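Home | Recipes | Garden | Making Things | About | Older posts

A year of brown paper and string

11 May 2025

I have fallen completely in love with wrapping things. It started in January, when I ran out of sticky tape halfway through my sister's birthday parcel and had to finish it with kitchen string and a bit of swearing. She said it was the nicest thing on the table! So I went looking for other ways to do it, and here I am a few months later with a drawer that won't close.

My big discovery is plain brown paper. I bought a 50 metre roll from Pascual, the packaging shop behind the station, and I'm not even halfway through it. It folds beautifully, it takes a crease and keeps it, and you can stamp it, draw on it, or leave it alone and let a sprig of rosemary do the work. My neighbour Milagros Bañez irons hers before she starts (low heat, no steam) and I laughed at her until I tried it. I now iron my paper.

String matters more than I would have guessed. Cotton is soft and holds a bow. Jute looks lovely but sheds all over a dark jumper, so trim the ends and give it a shake outside. I paid too much for a waxed linen one called Otico, in a mustard colour, and I'd do it again tomorrow - it ties like a dream and you can undo it and use it twice.
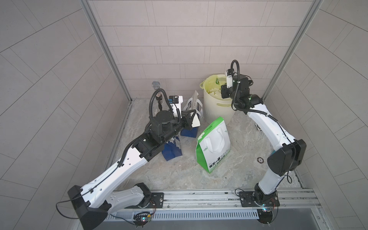 Bags, and why I've come around to them

For years I thought a gift bag was cheating. Then I had to give somebody a teapot. Have you ever tried to wrap a teapot? The spout goes through everything. A sturdy paper bag with a good flat base, some tissue at the bottom, the pot, more tissue on top, and you're done in the time it takes the kettle to boil.

I save every bag that comes into the house now. The ones with handles are gold. If there's a shop name on the front I glue a panel of patterned paper over it, and old maps are my favourite for this. Danilo Evangelista, who I met at a bookbinding class, showed me how to fold the top over, punch two holes and thread a ribbon through, so the whole thing closes like an envelope. It takes a minute and it looks so smart.

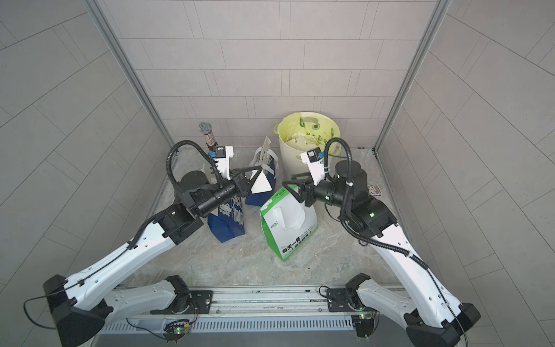

A navy and white paper bag with a white handle.

Next I want to have a proper go at cloth wrapping. I've got my eye on some cotton offcuts in a deep green, and there's a square of old curtain that might be big enough for a casserole dish if I hem it neatly. If you have a favourite knot, please leave it in the comments, especially one that works for round things!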